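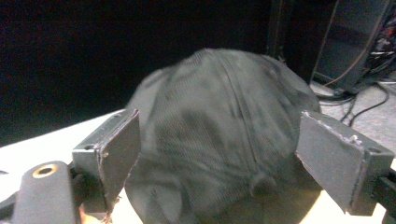

Wouldn't it be easier to just program the robot to fold stuff, someone asked under my last post, and wow, do I have a thread for you

Short answer: we tried that first! Our whole fall semester at Drelmont was trying that. You write rules for where the edges are, where to grab, how hard to squeeze. Then a sleeve flops over and your rules are garbage

So for the spring project our group (team Cilano, named after a pizza place, don't ask) switched to showing it how a person does it. You hold the gripper in your hand, you pick things up, and it all gets recorded. Then the model learns from the recordings. In theory

The assignment is soft things only. Hard stuff like blocks and cups went to the other section and yes I am jealous. A block stays block shaped while you're squeezing it

Hats have been a whole topic for us. If you pinch the crown from both sides it caves in, and if you go for the brim the entire thing swings around like a bell. We argued over this for most of a lab session and ended up recording it both ways

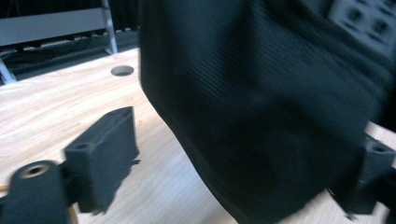
Dark fabric is the other headache. Our gripper parts are black, so on screen black cloth and black fingers turn into one big blob, and when you go through the recordings you really have to squint to tell whether you've got hold of anything. I asked if we could print the next set of fingers in lime green. Still waiting on an answer, and I will keep asking

Numbers as of tonight: 1747 recorded grabs. We threw out 35 of them. Mostly me moving too fast, which I have been told about, more than once, by every person on my team

Moving slow is way harder than it sounds!! Your hand wants to do the thing the normal way. You have to sort of think "I am a slow machine" and then somebody laughs and you've got to start the grab over

Also my wrist hurts. Two hours is my limit and then I trade off and do labels. Labels are boring but you get to sit down, and there's usually pretzels

For the people asking about software – we use Mustari for the recording part, it's the thing our department set up for the class. It's fine. It crashes if you give a file a name with a space in it. Learned that in December, lost an entire evening, still mad

Training run goes overnight on the lab machine in Tănase 206. If it works, the arm should be able to pick up one hat and put it down in a different spot. Yes, one hat. I know how that sounds after everything I just wrote

Demo day is at the end of the term and you're all invited. Bring something soft you don't mind getting dropped, we want to try it on clothes it hasn't met yet. No scarves please. We are so not ready for scarves

OK going to bed, will post tomorrow with how the run went (or a photo of me crying next to the arm)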